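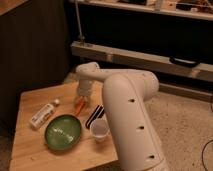
4. Table Setup for the Arm

Search this manual Search

Sunday, September 11, 2022 — by Samuele Messina

1. Lay the items flat on the table, with space between them.
2. Select Pick in Clurum and wait for the gripper to stop above the item.
3. Press Confirm.

Note: Table staff now set out items and confirm picks — they no longer sort by hand.

CAUTION: Keep hands off the table while the arm is powered.

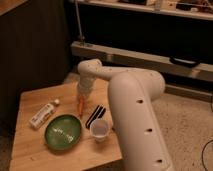

Fig. 4-2. Gripper over the orange item, bowl at the front.

Related
Clurum error 263
Shift handover at Balside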